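Duvdale 4-Way Blade Fuse Block
Sold by Caveo Marine & Camper Supply

Overview

The Duvdale is a small fuse block for boats, camper vans, utility trailers and garden tractors. It takes standard blade fuses, one per circuit, and mounts to any flat panel with two screws. Most customers buy it to replace a cluster of inline fuse holders that has built up over the years as lights, pumps and radios were added.

Each of the four circuits has its own input and its own output, so you can run some of them from the ignition and leave others live all the time. If you want all four on one feed, order the Hwang jumper strip, sold separately.
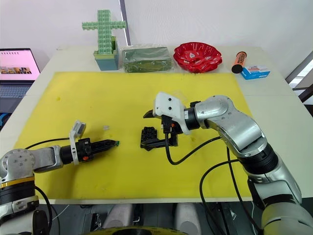 Specifications

Circuits: 4
Fuse type: standard blade
Maximum per circuit: 30 amps
Housing: black molded plastic
Wire connections: push-on terminals, underneath
Mounting: 2 screws, not included
Carton quantity: 144

Choosing fuses

Pick the fuse to suit the wire first and the appliance second. A thin wire behind a large fuse can overheat before the fuse opens. If the instructions for your pump or heater call for a larger fuse than your wire can carry, run heavier wire.

Blade fuses are color coded by rating, but shades vary between makers and old fuses fade. Read the number on the top before you push one in. We stock Virby fuses in bags of 200 for workshops and in mixed packs for everyone else.
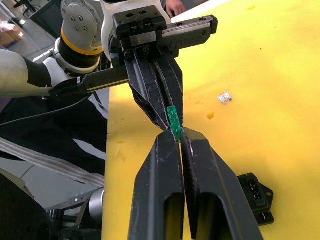 Green blade fuse, held upright.

Installation

Disconnect the battery, negative side first. Choose a spot that stays dry and that you can reach without emptying a locker. Leave about a hand's width of slack in the wires behind the panel so the block can be pulled forward later.

Drill pilot holes, screw the block down until snug, and stop there. Overtightening can crack the mounting tabs. Push each terminal on fully, then tug it. Fit the fuses last, with every switch turned off, and reconnect the battery.

Label the circuits. A strip of tape and a marker will do.
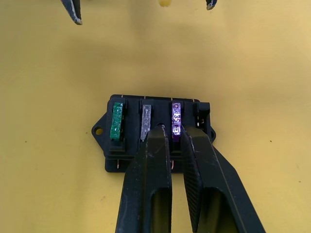

Fuse block with three fuses fitted and the right-hand slot open.

Replacing a fuse

Switch off the circuit and pull the fuse straight up. If the new one blows as well, look for chafed wire or a wet connector before trying a third. Never fit a higher rating to get home.

Customer review

"Put two of these in our van in June. The terminals are stiff the first time you push them on but they have stayed put on some bad roads. Would have liked the screws in the bag."
Ok-hee Bae, Feb 3, 2018

Returns

Unused blocks can be returned in the original bag. We can't take back fuses once the pack has been opened.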